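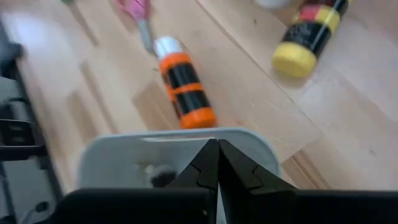

Craft supplies get sorted by cap first and by body second. I changed to this order in March, after several years of sorting by whatever color was printed on the label, and the search time has dropped enough that I am keeping it.

The reason is practical. A paint bottle lying on its side shows its cap from most angles. The body may be banded, or mostly black, and says little about what is inside. White caps go together, yellow caps go together, and anything that does not match gets a strip of tape with the color written on it.

Scissors are the other half of the problem. I used to keep them in the same box as the paint. The blades scratched the labels, and the points always ended up at the bottom. They now have their own bin, low and wide enough for the pairs to lie flat. The one I use is the Renado shallow size, 11 inches on the long side. The Jelletti version is deeper and I would not buy it again, as the handles tangle.
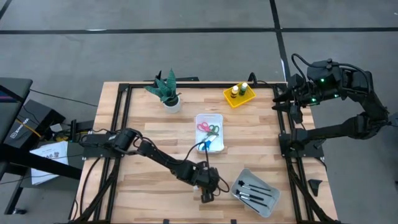
Stoyanova, March

Second layout, same categories. The rule is one container per type of tool: scissors in the white bin, brushes in the gray tray, bottles in the yellow one. The brushes lie roughly parallel, at an angle across the tray. The bottles stand up, which takes less room and keeps the caps readable.

The plant is a snake plant in a white pot. It tolerates low light and irregular watering, so it can stay by the supplies through the winter. I water mine every 19 days, away from the paper stock.

Scissors are stored by handle color. Red is for paper, green is for fabric, blue is for tape and anything with adhesive on it. Mixing these up dulls the fabric pair within a month or so.

Still open: a lid for the brush tray. Droltero lists one as part 563, but the lip height given on their page is 2 mm short of what I measured. I have written to ask which number is right. Until then the tray stays uncovered and gets wiped out when I change colors.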